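# Brudico opens hubcap exchange in Trindade

TRINDADE: Drivers who have lost a wheel cover can now look for a replacement at the Brudico parts store on Hastarora Street, where a used hubcap exchange opened in August in the former carpet showroom.

The exchange takes in single covers and incomplete sets, checks them and sells them one at a time. Stock at opening stood at 497 covers, most of them plastic and between 13 and 17 inches. Another 172 are waiting to be sorted and will go on sale later in the fall.

Brudico said the idea came from its parts counter, where customers often asked for one cover and were offered only a boxed set of four. Under the new system, a customer brings in a matching cover or the wheel size and model year of the car. Staff look up the pattern and hold a match for five days.

Prices start at $6 for plain plastic covers. Anyone who turns in a usable cover gets store credit, which can be spent on any part in the building. Covers with cracks through the rim or more than two broken clips are not accepted for credit, but they can be left in the recycling bin by the side door.

The city's small business fund paid $3,000 toward shelving, lighting and the steel inspection table. Brudico covered the rest of the cost and kept the showroom's gray carpet.

Covers are checked face up for scuffs and cracks, then turned over so the clips can be tested by hand. Yellow tape divides the tabletop into areas, and more tape has been put down on the floor.
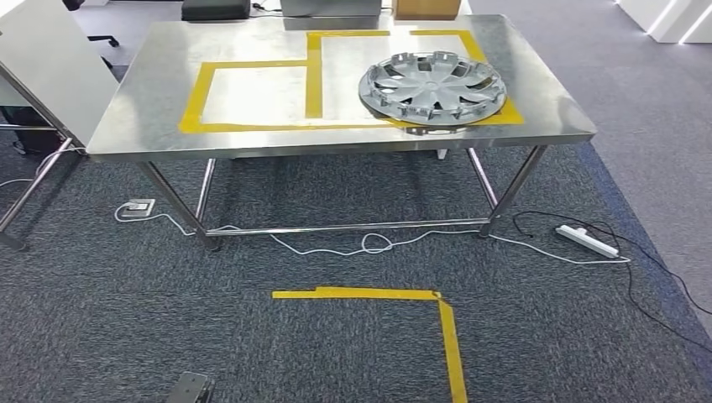

A cover that passes gets a paper tag with its size and a shelf number. Missing clips are replaced from a parts drawer when the right type is in stock, at no added charge to the buyer.

The store sold 137 covers in its first month. The most requested size was 15 inches, and the store is asking residents to bring in more of them. Covers from the Morkia wagon, once widely used by local delivery companies, are also in short supply.

The exchange is open from 9 a.m. to 4 p.m. on weekdays. Drop-offs close at 3:30 p.m. Parking is behind the building, and the rear entrance has a ramp.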